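关于我们

Brarkov 是一间小工作室,外加一间对外开放的教室。主业是教人收拾桌面、摆花、布置小房间。听着很小的事,做起来一下午就没了。

这页一直拖着没写,趁 10 月排课前赶紧补上。想到哪写到哪,见谅。

我们做什么

两块。一块是课,一块是上门。

课在自己的房间里上,小班,桌子就那么几张,挤不下更多人。内容从最基本的开始:一张桌子怎么清空,清空以后第一件东西放哪里,第二件放哪里,什么时候该停手。大部分人卡在停手这一步。

上门是帮人整理书桌、餐桌、玄关柜。不卖收纳盒,也不推荐你买一堆东西回去。先把现有的用起来再说。上门之前请先发两张照片过来,一张白天一张晚上,灯光差别很大,我们要看的。

房间

最早租下来的时候墙上糊着一层旧墙纸,揭开发现是红砖,就留着了。上半截刷白,下半截不动。来过的人都爱往砖墙那边站,桌子也就顺势靠过去了。

桌子是白的,细细的腿,轻,一个人能挪。当时在深色木桌和白桌之间犹豫了很久,Kinnunen 那边的木桌样品都借回来摆过一个星期,最后还是退了。白桌面什么都藏不住,一点点灰、一圈水印都看得见,对上课来说正好。
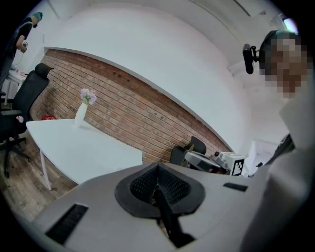
花瓶固定放在桌子靠墙的位置。试过放中间,聊天的时候隔着花说话,很别扭;放前沿,袖子一带就倒。现在的规矩是靠后、靠墙,前面全部让出来给人用。瓶子也是白的,花就别挑太艳的,淡紫、浅粉这一类放在红砖前面最舒服,颜色重了会跟墙打架。

换花的频率看天气,热的时候勤一点。剪根、换水、擦瓶底,三件事一起做,省得瓶底那一圈水又印到桌上。瓶底一定要擦干再放会去。

课是怎么上的

一期 2 次课,中间隔一周。第一次动手多,第二次讲得多,因为回家试过一周以后才有问题可问。

第一次课的流程大概是:

先清桌。所有东西拿下来,放地上的筐里,不要放旁边的桌上,放旁边等于没清。

擦桌面。湿布一遍,干布一遍。圆角的地方顺着擦,很多人只擦中间。

放大件。花瓶、台灯这种不常动的先定位置,靠后。

放手边的。杯子、笔、本子。杯子放惯用手那边,离桌沿留一掌宽,别贴边。空杯子也一样,习惯是空杯子养出来的。

坐下来试。坐十分钟,喝水,写两行字,手够不够得着一下就知道。够不着的往前挪,一直没碰的收走。

最后才看好不好看。

就这么多。有人觉得太简单,第二次课来的时候又说回家摆了三天就乱了。正常。第二次课主要就是讲怎么乱的、从哪个角先乱的,一般是右后角,或者离门最近的那个角。

杯子的事

单独说一下,因为问的人最多。课上用的杯子是 Ponomon 的,白色,口比较大,没有把手。不是赞助,就是用顺手了。课后有人想买同款,我们不卖,可以自己去问他们。

杯子拿放是课上练得最多的一个动作,看着傻,但是一张桌子上一天里动得最多的就是它。放下去的位置每次差一点,到了晚上就跑到桌子另一头去了。定一个点,每次都放回那个点,桌子就稳了一半。

地上

桌子讲完讲地上。地上东西越少越好扫,但不可能一件没有。我们自己留的是一只红色塑料筐,靠墙根放,躲在桌子左后面,走路踢不到。清桌的时候再拖出来用。椅子是普通的黑色办公椅,靠背高,不用的时候也别当衣架。这条我们自己也没完全做到……

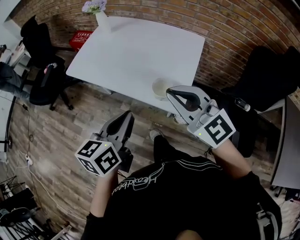 怎么走到今天

一开始只做上门,背着包满城跑,抹布、剪刀、卷尺,再加一瓶水。后来问课的人多了,和隔壁做木工的 Griteo 合用过一阵子房间,他们白天锯东西,我们晚上擦桌子,木屑怎么擦都有。再后来搬出来,就是现在的房间。

到上个季度为止,上过课的学员一共 3728 人次,包括复训的。复训半价,一直没变过。

收费

上门整理一次 2000 元起,看桌子和柜子的数量,先看照片再报价。超过半天的单子要提前付一半定金,改期可以,临时取消不退。

课程费用每期不一样,看排课表。花材包含在内,抹布自带,旧的就行,新布掉毛。

常见的几句话

小孩能来吗?可以,大人要一起。桌子高度不能调,太小的孩子够不着。

宠物呢?抱歉,不行。花瓶经不起。

可以只来第二次课吗?不建议。没做过第一次的作业,坐着会很无聊。

左撇子怎么办?整套反过来,老师会换边示范,报名的时候写一句就行。

迟到了还能进吗?能,清桌的部分自己补,不会等。

企业能包场吗?能,时间要避开平时的晚课,人多就分两拨。

联系我们

报名走网站上的表格,填完两天内回复,没回就是漏了,请再发一遍。电话上课时间接不了,下午五点以后比较容易打通。

来之前看一下门口的牌子,写着 Brarkov 的那扇门,推,不是拉。停车位在楼后面,不多,先到先停。鞋不用换,伞请放门外的桶里。

排课表更新以后会挂在首页,已经报过名的不用再填一便。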